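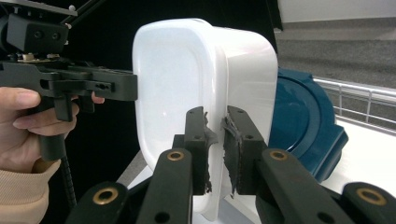 # Chapter 4: Teaching by Hand

Most of the robots in the first three chapters did what a programmer typed. Someone measured where the part would be, wrote down the positions, and the arm went to them. For a weld seam on a fixed jig this is still the best way to work, and many plants will never need another.

Household objects are harder. A tub with a lid can be lying at any angle, and the right place to hold it changes with what you want to do next. Writing rules for every case takes a long time, and the rules break when the tub is replaced with a slightly wider one. In this chapter we look at the other approach: a person does the task, the motion is recorded, and a controller is fitted to the recording.

## 4.1 Three ways to show a task

**Kinesthetic teaching.** The teacher takes hold of the robot arm and pushes it through the motion while the joints are set to give way. The recorded joint angles belong to the robot itself, so nothing has to be converted. The drawback is effort. Moving one heavy arm smoothly is tiring, and moving two at once usually takes two people.

**Teleoperation.** The teacher works at a distance from the arm, using a joystick, a glove or a smaller copy of the arm called a leader. The real arm follows. Anything the robot can't reach can't be recorded, which keeps the data honest. Small delays make contact tasks slow, and most people need practice before their motions look natural.

**Hand-held grippers.** The teacher carries the gripper and leaves the arm out of it. The jaws are the same shape as the ones on the robot, or close to it, and a camera rides on the gripper and sees what the robot's wrist camera would see later. The teacher squeezes a trigger to close the jaws. This is the method we use in most of the chapter.
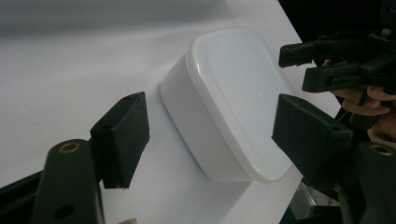
*Photo: Stistby workshop archive. Used with permission.*

The wrist view takes some getting used to. In the photo, the finger pads stand on either side of the container and the lid tilts up between them. The second gripper, in the teacher's other hand, is only partly in view at the upper right. A controller trained on pictures like this one has to pick out the container from a close and changing angle, with its own fingers always in the way.

Students often ask why we don't put a camera on the ceiling and be done with it. Many labs do add one. An overhead camera shows the whole table, but the hands hide the object at the moment of contact – exactly when a good view matters most. It also has to be in the same place when the robot runs. The wrist camera travels with the tool.

## 4.2 What gets recorded

A single run of a task, from the first reach to the final release, is called a *demonstration* or an *episode*. For each gripper we store:

- the camera picture
- the position and orientation of the gripper
- the jaw opening
- a time stamp shared by all devices

The shared clock is easy to overlook. With two grippers, an error of a few hundredths of a second can make it look as if one hand let go before the other took hold. In the Peixoto exercise at the end of the chapter you will be given a set of recordings with the clocks out of step and asked to line them up.

Our running example in this chapter is the Reketetti set, 400 demonstrations of two-handed work with plastic containers. It was recorded in February with grippers built from the Irex plans in Appendix B. After checking, 365 were kept. The others had lost tracking or had gaps in the video, and we come back to them in Section 4.5, where a few turn out to be worth repairing.

## 4.3 Planning a session

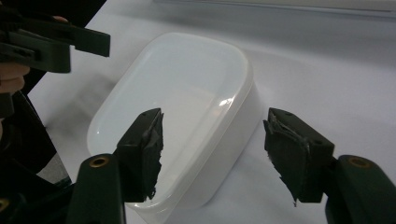

Before recording, decide what counts as the start and the end of the task. Write it down. "Pick up the container" is too loose, and two teachers will do two different things with it. "Both jaws open and clear of the container at the start; container upright on the table and both jaws open at the end" can be checked from the recording.

Next, decide what will vary. If the container always starts in the same spot, the controller will learn the spot. Move it and turn it between runs, and change the lighting if the robot is going to work by a window. Keep the list of variations next to the table and mark them off as they are used.

Pace matters as well. New teachers tend to move at their everyday speed, and the arm may be unable to follow. Roughly 20 seconds is a comfortable length for a short two-handed task at our bench. Slow down near contact, hold the grasp for a moment before lifting, and avoid pauses elsewhere – a controller that has seen a lot of standing still will stand still.

Finally, look over the hardware. Check that the finger pads are firmly attached, that the screws are tight, and that the jaw reading goes to zero when the jaws are closed. A worn pad changes both the grip and the picture, so note its condition in the session log even if you decide to go on using it.

## 4.4 From gripper motion to arm motion

The recording tells us where the gripper went. It says nothing about elbows or shoulders. To play the motion back on an arm, we need joint angles that put the gripper in the same place at the same time, and for some demonstrations no such angles exist. A person can lean over the table or take half a step to the side, and an arm bolted to its base can do neither.

We begin with the simplest case, one arm and one gripper, with the table surface as the reference plane.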